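Accueil | Formations | Projets étudiants | Bibliothèque | Contact

Ranger les flacons du quotidien : une petite étagère posée sur une table

Rapport de projet, atelier Objets et usages domestiques
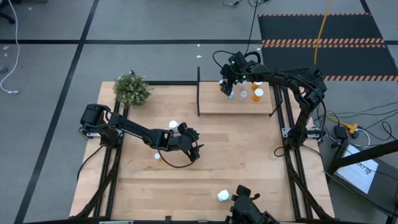
Armelle Vautrinot
Étudiante en deuxième année, parcours Aménagement et objet, école Vuraston

1. Sujet et point de départ

Le sujet donné à la rentrée tenait en une ligne : améliorer le rangement d'une catégorie d'objets que l'on manipule tous les jours. J'ai choisi les flacons de médicaments et de compléments, ceux qui finissent d'ordinaire sur un coin de table, derrière la corbeille à pain ou contre le mur. Chez mes grands-parents, ils occupent la moitié d'un plateau à thé. On soulève l'un pour lire l'autre, on en renverse un troisième et on remet le tout comme on peut.

Le projet s'appelle Vanora. Il s'agit d'une étagère basse en bois, placée au fond d'une table, qui reçoit les flacons en cours d'utilisation. Le reste du stock n'est pas concerné : il doit rester dans un placard fermé, et je reviens sur ce point dans la partie 6.

J'ai travaillé de février à juin, d'abord sur papier, ensuite en atelier. Le rapport suit à peu près l'ordre du travail, sauf pour l'étude des bouchons, que j'ai faite tard et qui aurait dû venir au début.

2. Ce que l'on pose sur une table

Avant de dessiner, j'ai demandé à des proches de me laisser regarder l'endroit où ils gardent leurs flacons. Les situations se ressemblent. Les contenants sont de tailles différentes et presque tous cylindriques. Ils roulent quand ils tombent. Les petits disparaissent derrière les grands. Les étiquettes sont tournées dans tous les sens.

Une remarque est revenue plusieurs fois : la table sert à autre chose. On y mange, on y écrit, on y ouvre le courrier. Un rangement qui prend la place du milieu est déplacé au bout de deux jours, et les flacons avec lui. Il fallait donc se tenir au fond du plateau et laisser l'avant libre pour le geste, c'est-à-dire ouvrir, verser, refermer.

La deuxième remarque concerne la vue. Dans une boîte fermée, on oublie. Sur un plateau à plat, on voit la première rangée et pas grand-chose derrière. Une surface légèrement surélevée rapproche les étiquettes des yeux et crée une séparation nette entre ce qui est rangé et ce qui est en train de servir.

3. Le plateau et l'étagère

Le plateau de travail est rectangulaire, en bois clair, avec un veinage qui court dans la longueur. Il mesure 116 cm. Cette dimension m'était imposée par la place disponible et elle m'a plutôt aidée : elle correspond à une petite table de cuisine, où l'on peut s'asseoir à deux.

L'étagère est une seconde surface en bois, plus petite, installée au centre du bord arrière. Son extrémité gauche repose sur un montant noir, vertical et mince. J'avais d'abord dessiné une joue pleine, de la même essence que le plateau. Sur la maquette en carton, elle faisait un mur et cachait tout ce qui se trouvait à côté. Le montant fin garde le passage pour la main et pour l'éponge. Il a l'inconvénient de paraître fragile, ce que plusieurs personnes m'ont dit avant même de poser quoi que ce soit dessus.

La profondeur de la tablette est de 20 cm. Une première version, plus étroite, obligeait à aligner les flacons sur un seul rang et devenait trop longue pour la table. Avec la profondeur retenue, on peut en placer deux l'un derrière l'autre et les saisir sans faire tomber le premier. Au-delà, on recommence à empiler vers le fond et on perd ce que l'on cherchait.

La hauteur libre sous la tablette est de 114 mm. J'ai gardé cette cote après des essais avec des cales. Plus bas, la main ne passe plus confortablement. Plus haut, l'ensemble devient un meuble et gêne la vue de la personne assise en face.

Le bois vient du fonds de chutes de l'atelier Pesuso, qui fournit l'école en planches déclassées. Les petites différences de teinte ne m'ont pas gênée. La finition est une huile dure, passée en couches minces et poncée entre chaque passage — l'étape la plus longue de toute la fabrication, et celle que j'avais le moins prévue dans mon calendrier.

4. La disposition des flacons

J'ai essayé trois manières de ranger.

La première suit la taille, du plus grand au plus petit. Elle est agréable à regarder et se défait dès la première utilisation, car la taille d'un flacon ne dit rien du moment où l'on en a besoin.

La deuxième suit le moment de la journée, avec une zone pour le matin et une pour le soir. Elle convient aux personnes dont la routine est fixe. Elle pose un problème pour ce qui se prend deux fois par jour : faut-il déplacer le flacon à midi ? Mes essais ont montré que l'on ne le fait pas.

La troisième regroupe par famille de contenant. C'est celle de la photo d'ouverture : les flacons orange à bouchon blanc se tiennent à droite de la tablette, l'un derrière l'autre, et les petits flacons transparents et blancs forment un groupe à leur gauche. Le repérage se fait par la couleur avant la lecture. On sait de quel côté tendre la main, et l'étiquette sert ensuite de vérification. J'ai retenu cette solution, en sachant qu'elle suppose que les contenants soient assez différents entre eux. Pour quelqu'un qui n'aurait que des flacons identiques, il faudrait revenir à la deuxième.

Le plateau garde un rôle de passage. Un flacon blanc couché sur le bois, un petit récipient blanc resté debout : ce sont des états normaux d'une table utilisée, et je n'ai pas cherché à les supprimer. L'étagère donne un endroit où remettre les choses. Elle n'oblige à rien.

5. Les bouchons et la plante

J'ai sous-estimé les bouchons. Un bouchon blanc et léger se pose n'importe où pendant que l'on verse, et il se retrouve ensuite sous une serviette ou au sol. Sur le bois clair, il se voit mal. J'ai dessiné une petite creusure dans le plateau, devant l'étagère, pour le recevoir. La version essayée sur une chute fonctionnait correctement, mais elle retenait les miettes et demandait un coup de pinceau à chaque nettoyage. Je l'ai abandonnée. Une coupelle de couleur foncée ferait sans doute mieux et se laverait dans l'évier.

Une plante en pot, touffue, à petites fleurs blanches, occupe le coin arrière gauche. Elle est arrivée dans le projet au moment des essais chez les proches. Dans plusieurs cuisines, les flacons étaient cachés par gêne : on ne veut pas que la table ressemble à une pharmacie. Un peu de vert à côté change la façon dont on regarde l'ensemble, et les personnes interrogées acceptaient plus facilement de laisser les flacons visibles. Il faut surveiller le feuillage, qui déborde vite, et tenir l'arrosage à l'écart des étiquettes en papier.

6. Limites

La première limite est la sécurité. Une étagère ouverte ne convient pas à un logement où vivent ou passent de jeunes enfants. Le projet ne répond pas à ce cas et je ne pense pas qu'on puisse l'y adapter en ajoutant une porte, puisque tout le dessin repose sur la vue directe. Dans ces logements, un placard fermé et en hauteur reste la bonne solution.

La deuxième est la conservation. Certains produits doivent être tenus à l'abri de la lumière ou au frais. La notice passe avant le rangement. Une table placée devant une fenêtre au sud est à éviter, de même que le voisinage immédiat de la cuisson.

La troisième tient à mes essais. Ils ont été courts, chez des gens que je connais et qui voulaient m'aider. Leurs retours sont utiles pour la forme, moins pour savoir si l'étagère sera encore utilisée dans un an.

7. Comparaison avec une solution du commerce

À la demande du jury intermédiaire, j'ai comparé Vanora au présentoir Bravo, un petit gradin en plastique que l'on trouve en magasin de bricolage. Il est moins cher, plus léger, et il se lave entièrement à l'eau. Ses marches montrent bien les étiquettes du fond. En revanche, elles sont étroites : les flacons les plus larges y tiennent mal, et il ne laisse rien passer dessous. On perd donc toute la surface qu'il occupe, alors que sous l'étagère en bois on peut glisser une ordonnance, un pilulier ou un carnet.

Je n'en tire pas de classement. Pour une étudiante en chambre meublée, le gradin suffit. Pour une table familiale qui ne bouge pas, l'étagère me paraît plus juste.

8. Suite du travail

Trois points restent à reprendre. Le montant doit être redessiné, soit un peu plus large, soit doublé, pour rassurer sans fermer le côté. Il manque un rebord à l'avant de la tablette — 3 mm devraient suffire à arrêter un flacon qui glisse, sans accrocher le chiffon. Enfin, je voudrais essayer une teinte plus soutenue pour la surface supérieure, afin que les contenants blancs et transparents s'en détachent mieux. Sur le bois clair, leurs contours se lisent moins bien que ceux des flacons orange.

Les plans cotés, les fiches d'essai et les dessins de la creusure sont déposés à la bibliothèque de l'école, dans le classeur de la promotion. La maquette en carton peut être consultée à l'atelier jusqu'en septembre.

École Vuraston — Projets étudiants | Nous contacter | © Tous droits réservés | Haut de page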